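Flostley Shape Blocks and Planked Play Board

Home / Tabletop Play / Sorting and Building / Flostley

Item group: Flostley blocks, loose and by the set
Sold by: Podach Learning Supply
Ships from our warehouse in one to two working days

Overview

Flostley blocks are solid-colored geometric shapes for sorting, matching, tracing and simple building. They come in plain bright colors and in shapes most children can name by the end of preschool, plus a few they will need to learn. The range has 13 shapes, and each one is made in every Flostley color. You can buy a mixed set, a single-shape pack, or a replacement for one lost block.

The play board is a separate item. It is a flat wooden board made from three wide planks, with no tray edge and no cutouts. Children can slide blocks off it onto the table and back again, and an adult can draw around a shape on a sheet of paper laid over the top. Many schools buy one board for every two sets.

We have carried Flostley for several years and it is the block line we reorder most often. The older sets had a smooth finish. The current ones have a light texture on the sides, and on some shapes you can see fine upright ridges. They are easier to grip and do not slip as much when stacked, but they do hold crayon marks more than the old ones did. See the cleaning notes further down. 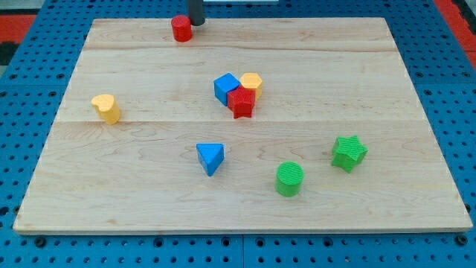

Flostley blocks on the planked board: red cylinder, blue cube, yellow hexagon, red star, yellow heart.

The shapes

All shapes are prisms or cylinders, so each one has a flat top and a flat bottom that match. A child can stand any of them up, turn them over, or lay them on one side. The cube, the hexagon and the cylinder are the easiest to build with. The star and the heart are harder. They stand well on their flat ends but should not be used as the middle of a tower if you want the tower to last.

The hexagon causes the most questions from customers. It has six equal sides, and hexagons placed side by side will cover a surface without gaps. For a tiling activity, order the single-shape pack, as a mixed set does not hold enough of them to cover much space.

Pieces are close in size but not identical. The cylinder is the short one. If you are replacing blocks from a set bought before the texture change, the colors will match but the feel will not.

The board

The board is pale wood with a clear, flat finish. Grain and knots show on the surface and vary from one board to the next. We do not sort boards by grain and cannot take requests for a board without knots. Knots are filled and sanded level at the factory and should not catch on clothing or fingers. If yours does, contact us and we will exchange it.

The planks are joined edge to edge. You will see faint lines where they meet. These are normal. A fingernail run across the joint should not drop into a gap. In a very dry room the lines may become a little easier to see in winter, and they usually close up again by spring.

The board has no feet. On a smooth tabletop it can slide, so we sell a pack of thin nonslip dots that stick to the underside. It can also be set on top of pegboard or a rubber mat. Do not hang it on a wall. It has no fixings for that and is too heavy for adhesive strips.

What to order

Mixed set, small: 19 blocks in a cotton bag. Suitable for one or two children.

Mixed set, classroom: 200 blocks in a lidded bin. Suitable for a full group working at several tables. The bin has dividers that lift out.

Single-shape pack: one shape, all colors. Choose the shape when you order.

Single block: one shape, one color. There is a small handling charge on orders that contain only single blocks.

Planked play board: one board, no blocks.

Nonslip dots: one sheet.

The small set and the board can be ordered together as the Bakalis Starter. The contents are the same as when bought apart and the price is slightly lower. The Bakalis Starter is packed in one carton with the board at the bottom. Please lift the carton with both hands and open it from the printed side.

Ways to use the set

Sort by color first, then by shape. Younger children tend to find color easier. Once they can do both, put out a block and ask for one that is the same color but a different shape.

Place a few blocks close together on the board so that they touch, and ask the child to copy the group with a second set. Start with two blocks. Turning one so that a corner points forward makes the task a good deal harder.

Trace around the flat ends. The star is a good test of pencil control.

Cover a block with a cloth and let the child feel it and name it.

Cleaning and storage

Wipe blocks with a damp cloth and a drop of dish soap. Use a soft brush for crayon on the textured sides. Dry before putting them back in the bin or bag. Do not put blocks in a dishwasher.

Wipe the board along the grain with a cloth that has been wrung out well. Do not soak it or leave a wet cloth lying on it. Water rings can be rubbed down with fine paper and finished with Fovine board oil, sold separately. One coat is enough. Let it dry overnight with the board lying flat.

Store the board flat or standing on its long edge. Do not lean it against a radiator.

Delivery and returns

Small sets, packs and single blocks go by regular parcel. Boards and classroom bins go by carrier and need someone there to receive them. School orders over 800 dollars ship free.

Orders for the winter break should reach us by the start of December. Boards sometimes run short at that time and may follow in a second shipment.

Unused items can be returned in their original packing. We cannot take back oiled boards. Missing or damaged blocks from a new set are replaced at no charge. Give the order number, the shape and the color when you write to us.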